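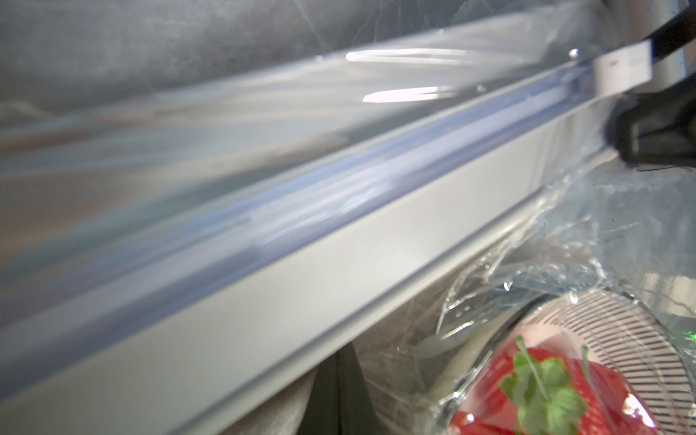 # Clarnwood Vented Berry Tub

Strawberries have two ambitions: to be eaten today or to grow fur by Thursday. The Clarnwood tub is for people who would like a little more say in the matter.

It's a round plastic container with rows of small slits up the sides, so air can get at the fruit. You put berries in it. You put it on a shelf. We have tried to write a longer set of instructions and could not fill the page.

## Why the slits are small

The first version had big round holes, and small berries left through them. Sigrún Kragh, who drew the current one, went to short rectangular slits and a lot more of them. A blueberry will stay put. A currant is on its own.

The slits also let you rinse fruit right in the tub. Hold it under the tap, give it a shake, and stand it on a towel until it stops dripping. Then put it away. Berries stored wet will sulk, and they are right to.

## Film or no film?

We get asked this more than anything else. The tub has no lid, and we get letters about that too.

At home, leave it open. Wrapping a vented tub in plastic and putting it in the fridge for a week gives you a regular tub with extra steps. For a car ride, or a shelf that shares space with onions, clear wrap is fine. Use it loosely, and take it off when you get where you're going. Shops that film their tubs for display should plan on changing the film whenever it fogs up.

If your wrap has folded itself into a rope before reaching the fruit, cut a new piece. You will not win it back.

## Details

| | |
|---|---|
| Shape | Round, open top |
| Width at rim | 5 inches |
| Slits | 128 |
| Weight, empty | 102 grams |
| Dishwasher | Top rack only |
| Microwave | No |
| Sold as | Single, or by the case for shops |

The bottom rack of a dishwasher will turn it into a different shape, which we don't sell and can't exchange.

## What fits

A modest helping of strawberries, stems on. Leave the green tops alone until you're ready to eat; a hulled berry goes soft much faster. Put the big ones at the bottom, or don't, and find out what a big one does to a raspberry.

Cherries do well. Grapes fit if you snip the bunch. Villads Blöndal keeps garlic in his and would like that mentioned.

## From customers

> "Bought one for strawberries. My husband put clothespins in it. Bought another one."
> Negin Farahani

> "Good tub. The old one with the holes was funnier."
> Ingvar Norðdahl

## Ordering

Singles ship from our Prilau warehouse. Shops can order up to 3000 at a time, though if you need that many please call first so we can sit down. Case orders for July should be in by the end of spring, when everyone else remembers strawberries too.

Replacement tubs for cracked rims are free in the first year. Send a photo of the crack. You can eat the fruit first.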